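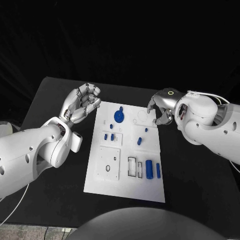
Why Does the Round Piece Fit? All About Peg Boards and Knob Puzzles

Have you ever watched a toddler try to push a square block through a round hole? They push, they turn it, they bang it on the floor. Then they try another hole and — plop! — in it goes. That little "plop" is one of the best feelings in the world, and there is a lot of science hiding inside it.

A peg board is a flat board with holes, slots and hollows in it, and pieces that belong in them. Some pieces are pegs, long and thin like a stubby pencil. Some are flat discs. Some boards have outlines too, so you can see the shape of a piece even when the piece is somewhere else.

The gap that makes it work

Try this with a marker and its cap. The cap slides on because the inside of the cap is a tiny bit wider than the tip of the marker. Engineers have a name for that tiny bit of extra room. They call it clearance.

If a hole has lots of clearance, the peg drops in easily, but it wobbles. If a hole has very little clearance, the peg stands up nice and straight, but you have to line it up really carefully. And if the hole is smaller than the peg? You can push all afternoon and it won't go (please don't get the hammer).

Milagros Manalastas makes puzzle boards in a workshop in Salazar, and she keeps a drawer of 269 test pegs. They all look the same until you try them! "I drill a hole, and then I go through the drawer until I find the peg that feels right," she told us. "A board for a two-year-old should feel easy. A board for a ten-year-old should make you stick your tongue out a little."

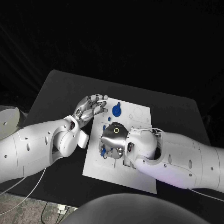 Round is friendly, square is fussy

Round pegs are the easiest to fit, and you can work out why with a coin. Put a coin on a sheet of paper and draw a circle around it. Now spin the coin. Does it still fit inside your circle? Of course it does! A circle is the same shape whichever way you turn it, so all you have to get right is the place.

Now draw around a square block. Turn the block just a little and its corners poke out over the lines. A square fits its outline only four ways, and for all the other ways you could turn it, it's stuck. A rectangle that is longer than it is wide fits only two ways.

So a round peg asks one thing of you: where does it go? A square peg asks two: where does it go, and which way should it face?

Why have a knob?

Flat pieces are hard to pick up. Think about trying to get a coin off a smooth table with your fingertips. It slides around and your nails go click, click, click. A knob gives your fingers something to hold, so you can lift the piece straight up and put it straight back down.

Going straight down matters a lot. When a piece goes in tilted, one side drops and the other side catches on the edge of the hole. The piece is now wedged, and pushing harder wedges it more. Woodworkers call this jamming. The cure is wonderfully simple. Lift, level it, try again.

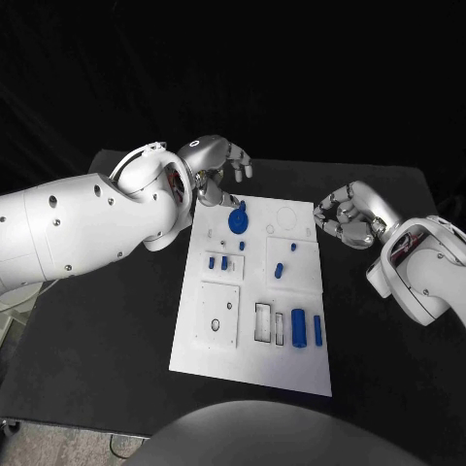
Your fingers are doing a lot of work here. They squeeze just hard enough that the piece doesn't slip, and they feel the small bump when the edge of a peg touches the edge of a hole. Your eyes get you close to the hole, and then your sense of touch takes over for the last bit. You can test it! Put the cap back on a marker with your eyes closed. (Cap it slowly, or you'll have a green thumb like I did.)

Make your own board

You will need the lid of a shoebox, a pencil, scissors, and small round and square things from around the house. Bottle caps, building blocks and erasers all work.

Draw around each thing on the lid. Ask a grown-up to help you cut out the shapes. Cut just inside the line first and try the piece. If it's too tight, trim a sliver and try again. You can always make a hole bigger, but it is very hard to make one smaller!

Stick a blob of modeling clay on top of each flat piece for a knob. Then time yourself filling the board. My first try took 20 seconds. After a week of practice I got it down to 14, and I am still very proud of that.

When that gets too easy, turn the lid sideways before you start. It's the same board with the same pieces, but your brain has to find every place again. You could also use your other hand, or share the board with a friend, one hand each. That last one is much harder than it sounds — expect a lot of giggling.

Your questions

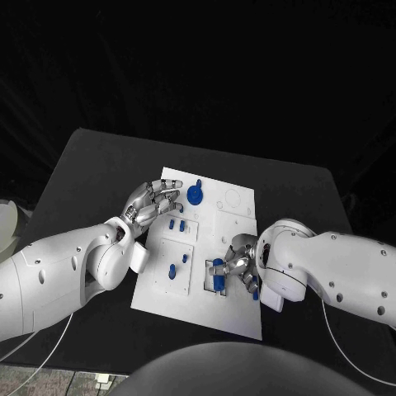

Why do some puzzle boards have outlines as well as holes?

An outline shows you the shape of a piece and where it goes. A hole does that too, and it also holds the piece in place, so it can't slide away when somebody bumps the board.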